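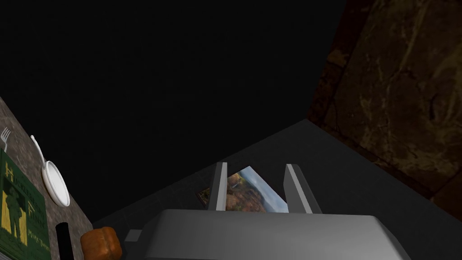 Cider from the cold side of the hill

Most cider drinkers know the sweet kind that comes in cans. Fewer know what happens when bittersweet apples are pressed late, fermented slowly and left alone until spring. The growers around Plekilthorpe have been making cider this way for a long time, and in the last few years people outside the valley have started asking for it.

The valley faces north. Frost stays in the low orchards until the middle of the morning, and the apples ripen late. Troels Vídalín picks his last trees in November, when the fruit has been on the ground for days and the skins have gone greasy. He wants them that way. A greasy skin means the starch has turned to sugar, and the juice will ferment dry without any help.

What goes into the bottle

Three kinds of apple do most of the work here. Bittersweets bring tannin, sharps bring acid, and a small share of russets gives the cider a nutty smell that holds up for years. Vídalín keeps them apart until they are milled, then blends by taste. He does not write the blend down.

The pulp sits overnight before pressing. It turns brown, the color of weak tea, and some of the tannin softens. Then the juice goes into old barrels in an unheated shed and ferments on the yeast that came in with the fruit. At Stavine, the next farm over, Heiðrún Vestergaard does nearly the same thing but racks the cider 3 times before bottling. Hers is clearer and a little sweeter. His is cloudy, and it can smell of leather when first opened - give it ten minutes in the glass.

Dalsgaard is the biggest press in the valley and the only one with a bottling line. It filled 1,886 cases last season. The house cider is called Flornia, and it is the one you are most likely to find in a shop. It is dry, with a light sparkle and a bitter finish like the pith of an orange.

At the table

These ciders are made for food. The tannin cuts through fat, so pork belly and hard sheep's cheese are the usual partners. They also do well with smoked fish, and a small pour of the Stavine goes nicely with walnut cake. Serve them cool, at cellar temperature. Straight from the refrigerator they taste of very little except acid.
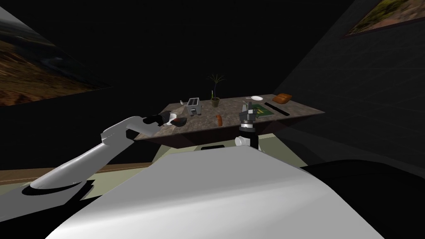 Percy Llanos would go further and keep the dry ones out of the refrigerator altogether. He says 5 years in a cellar does more for a Plekilthorpe cider than any barrel can, and that the bottles people open in their first summer are mostly wasted. Vestergaard disagrees. She drinks hers young, with the windows open, and sells out by June.

Both can be tasted at the Dalsgaard press house, which opens to visitors at 5 in the afternoon during pressing season. Wear boots. The yard is mostly mud by then, and the path to the barrel shed is worse.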